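Ticket: Bowls coming out with gritty film, lower rack
Site: Mistcombe, shared kitchen, second floor
Appliance: Bruvham built-in dishwasher, 800 mm niche
Opened by: Estrella Varela
Assigned to: Yakubu Danladi
Priority: Normal
Status: Closed

Description of problem

Bowls washed in the lower rack have a fine gritty film on the inside after a full cycle. Plates from the same load are clean. Glasses in the upper rack are clean. The problem started in September, after the kitchen switched to the deeper bowls. Standard program, Josano tablets, rinse aid topped up. I have already run one empty cycle with machine cleaner and it made no difference. – E. Varela

Log

Entry 1, Y. Danladi
Checked the obvious items first. Salt reservoir full. Rinse aid dosing set to 2. Tablet compartment opens and closes freely, no residue left in it. Tap under the sink fully open. Inlet hose not kinked.

Entry 2, Y. Danladi
Pulled the filter. Coarse basket had rice and a label fragment in it, fine mesh was gray and slimy. Rinsed both under the tap with a soft brush and refitted. The cylinder has to be turned clockwise until the arrows line up. It was a quarter turn short when I found it, so some of the dirty water was probably going past the mesh. Ran the standard program with a normal load. Film reduced on most items, still present on four bowls.

Entry 3, Y. Danladi
Removed the lower spray arm. Two of the jets partly blocked with what looked like seed husks. Cleared them with a wooden toothpick and flushed the arm from the hub end. Upper arm clear. Both arms turn by hand without catching.

Entry 4, E. Varela
Ran two loads after the above. Better, but the deep bowls are still coming out with film, and always the ones from the same part of the rack. Plates still fine.

Entry 5, Y. Danladi
If it is always the same part of the rack, I would look at loading before ordering parts. Please don't rearrange anything before the next load. I want to see how the bowls are normally put in.

Entry 6, Y. Danladi
Looked at the rack with Estrella. The tines are set for plates. A deep bowl doesn't drop between two rows the way a plate does. It leans, and if the next bowl is placed close behind it, the front one covers part of the opening of the one behind. Spray from the lower arm then hits the outer wall of the first bowl and never gets inside the second. The off-white bowls are the worst for this on account of their size. The pink ones are affected when they stand behind an off-white one. 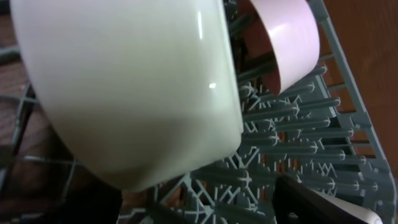 Entry 7, Y. Danladi
Changes to loading, tried on the next three loads:

1. Scrape bowls before loading. No need to rinse.
2. Off-white bowls go in the back half, openings toward the center of the rack and tilted down.
3. Leave one row of tines free between deep bowls.
4. Pink bowls go in their own row. Do not stand them behind an off-white bowl.
5. Spin the lower arm by hand before closing the door. If it touches a bowl, move the bowl.
6. Anything that doesn't fit waits for the next load.

Capacity drops by a few bowls per load. There is no way around that with this rack.

Entry 8, E. Varela
Three loads done. First load clean. Second load had film in one bowl, which had slipped and was lying almost flat. Third load clean. The evening shift was not told about the new arrangement, so I have taped the six points inside the cupboard door.

Entry 9, Temitope Babalola
Question from the evening side. Can the tines be folded down to make more room? They fold on the old Olatunji machine downstairs.

Entry 10, Y. Danladi
Not on this rack, they are fixed on this model. Please don't force them. A bowl insert is listed as an accessory but it takes up half the lower rack, so I have not ordered one.

Entry 11, E. Varela
12 loads since the last entry, no film reported. Water temperature checked with a probe on the hot program: 63 degrees, within range. OK to close from our side.

Resolution

Main cause: deep bowls nested too closely in the lower rack. Contributing: filter not locked, two spray jets partly blocked. No parts replaced. Filter cleaning added to the monthly kitchen list. Reopen this ticket if film comes back with bowls loaded as in entry 7.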